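The Long Way to Fold a Shirt

Inside the Anska training hall, a small crew spends its days teaching robots the jobs the rest of us do half asleep

I had been at the Anska hall for the better part of an hour before I was trusted with a cup of tea, and a good deal longer before anyone let me near a robot. Fair enough, too. The people who work there are in the middle of something all the time, and the something is usually fiddly. When I arrived, Vusumuzi Botha was bent over a logbook with a pencil behind each ear, and he waved me towards a stool without looking up, the way my grandfather used to when the cricket was on.

Botha runs the collection floor for Folteo, a firm that gathers demonstrations for robot learning. A person guides the machine through a task, the machine's cameras and joints record the whole business, and the recording is added to a pile. When the pile is big enough, it goes off to be used in training a model, which then has a crack at the task by itself. Each recording is called an episode. On the morning I visited, 6 January 2025, the cloth-handling pile stood at 1309 of them, and Botha wanted a great many more.

"Cloth is a rotter," he told me, quite fondly. "A box stays the shape of a box. You pick up a tea towel twice and it's two different objects."

I watched the recordings come in on a monitor beside his desk, and I confess I found them mesmerizing (I'm the sort of person who will stand and watch a road crew, so take that as you like). The view from a wrist camera is an odd one. You see the metal fingers rising up from below, enormous, and past them the room goes swimming by in greys whenever the arm moves quickly.

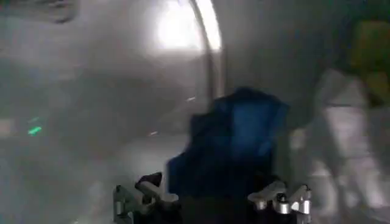

Does a blurry recording have to be thrown out?

Most of them are kept. A robot at work will see plenty of blur through its own cameras, so a model trained only on crisp pictures would be in for a rude surprise. Botha's crew discards an episode when the camera drops out or the joint readings don't line up with the video, and they'll flag one if the operator loses track of the task, but ordinary motion is left alone.

What did surprise me was how much they value a bungle. If an operator pinches a sleeve badly, lets it slip and goes back for it, that episode gets a special note in the log, and Botha is as pleased as a man who has found twenty dollars in an old coat. A model that has only ever been shown perfect grasps has no notion of what to do after a poor one. So the crew sets aside 18 episodes in every batch for recoveries, where the operator begins from some sort of muddle and works back out of it. Everyone wants to do those. They're much more fun than the tidy ones.

The tidy ones can be a slog. A shift is split into blocks of 49 episodes with a proper break between, and there is a strict understanding that you don't talk to an operator halfway through a fold. I broke this rule almost immediately, and was forgiven, though I noticed my stool had been moved back a bit after lunch.

Lunch, I should say, was excellent. Somebody had brought in a tray of butter tarts from Coetzee, the bakery on the corner, and over these I heard the history of the labelling system, which has been through six versions and at least one serious falling-out. The trouble is language. Every episode needs a short sentence saying what was done, and people simply don't agree about what they've done. One person's "fold" is another's "tuck." Is a cloth "gathered" or "picked up"? For a few weeks last August they had an operator writing lovely, rolling descriptions that wouldn't fit in the box. There's a printed list of verbs now, taped up by the kettle, with several pencilled objections in the margin.

After lunch I went for a wander. I had pictured something rather bare, a laboratory out of a film, and it was nice to be wrong about that. There's colour all over the place once you start looking, with whole shelves of drink bottles set out in bands of red and green and orange, bright as a corner milk bar.

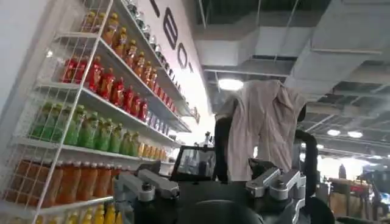 What the machine does with it all

The training itself happens off the floor, on a system called Trerketti, and the crew speaks of it a little as farmers speak of the weather. They send episodes away and some time later a model comes back, and then everybody stops work and gathers to see how it goes.

I was lucky enough to be there for one of these trials. The task was to take a cloth from a heap and lay it flat on a table. The first attempt was a flop, the arm closing very gracefully on nothing at all. The second was better. On the third it caught a corner, paused for so long that I thought it had been switched off, then drew the thing out across the table and let go. It wasn't flat, by any stretch. My mother would have sent it back. But there was a cheer from the crew, and I'm afraid I joined in!

Botha didn't cheer. He was already writing down what had gone wrong on the first try: the approach was too high, he thought, and they had hardly any episodes starting from a low heap. That would be the job for the next block, then. He asked whether I'd like to have a go at recording one myself.

I did, and I was terrible at it. My wrists ached within minutes and the cloth ended up on the floor. Botha played it back, considered it for a moment, and reached for the box marked recoveries.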